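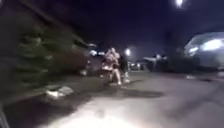
**Category: Jails, Prisons & Reentry › Visitation**

## Goven jail ending in-person visits – petition is up

**platefulofrice** wrote:

Quick one, on my break. County is ending all in-person visits at the Goven jail starting in July. Everything moves to video thru Driltosent, which is the tablet company they already use for messages. Petition went up last night, 913 signatures when I looked this morning.

Asks are:

- keep at least two in-person visit days a week
- free video for anyone with kids under 18
- put the contract online so people can read it

My brother is in there waiting on a court date. Not convicted of anything. Hasn't held his daughter since winter because it's been glass only, and now they want to take the glass too.

Please sign and pass along. Will answer stuff tonight.

---

**mudroom_radio** wrote:

Signed. How much is a video call there? Ours was free for the first month and then wasnt.

---

**platefulofrice** wrote:

49 cents a minute from home. Free if you drive to the jail and use the kiosk in the lobby. So you drive all the way out, sit in the same building as him, and look at a screen.

---

**gravel_and_tin** wrote:

Going to get yelled at but video isn't all bad. I live in Bruladora, it's 27 miles each way and no bus after six. When my ex was in there I missed half the visits over work. With video my son could say goodnight to his dad from the kitchen table. Price is the problem, not the video.

---

**platefulofrice** wrote:

Not yelling. Petition doesn't say get rid of video, it says keep both. Maybe I worded it bad up top

---

**gravel_and_tin** wrote:

Ok read it properly now. Second ask is weird though. Why only parents? My mother in law is 70 something and on a fixed income, she's paying the same 49 cents.

---

**halfpricefern** wrote:

Agree with gravel. Free for everyone or a weekly free call for everyone. If you carve out one group the county gives you that one thing and calls it done. Seen it happen with commissary.
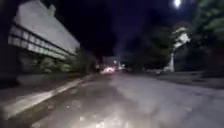 *Last edited: 17 June 2026 by halfpricefern*

Edit to add – I went back thru the county agenda packets. The visiting change isn't its own item. It's inside a renewal for the building maintenance contract with Boersma, one paragraph near the end, "reallocation of visitation space." So they want the rooms for something. No public comment was taken on it that I can find. If someone has the full packet please post it, mine is missing pages.

---

**oldcountyclerk_no** wrote:

Worked in a jail for years, different county. You're all skipping the staffing side. In-person visits take officers. Searches, escorts, somebody in the room. If they are short then visits get canceled anyway and families find out at the door. Video at least happens when it says it will.

---

**mudroom_radio** wrote:

lol does it. Driltosent dropped my call four times in one night and I got billed for every connect

---

**oldcountyclerk_no** wrote:

Did you file for the refund? There's a form. You have to do it quick, they don't go back far.

---

**mudroom_radio** wrote:

Filed. Got a credit, not a refund. Credit expires.

---

**platefulofrice** wrote:

Home now. Staffing – sure, I believe it. Then say that in public and let people ask about it. One paragraph in a maintenance contract is not that.

Also talked to the woman who started the petition, she's fine changing ask two to one free call a week for everybody. People who signed already get an email about the change. Thanks fern and gravel, that's better.

---

**halfpricefern** wrote:

Good. Is anyone going to the county meeting? I can drive, room for three, leaving from the Bruladora side. Runs late so it'll be dark going home.

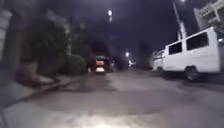 *Street at night, white van parked on the right.*

---

**gravel_and_tin** wrote:

I'll take a seat if my shift gets covered. Still think some of you are too hard on video but I'll say both things at the mic.

---

**oldcountyclerk_no** wrote:

Sign up for comment before it starts, sheet is usually by the door. Keep it short and bring it printed. Don't name any officers or they'll cut you off.

---

**mudroom_radio** wrote:

can't make it, kids. Somebody ask about the expiring credits pls. I have $18 sitting in there that I'm going to lose

---

**platefulofrice** wrote:

Will ask. Send me the screenshot of the credit page, with the account number covered up. Fern, I need a ride too, messaging you now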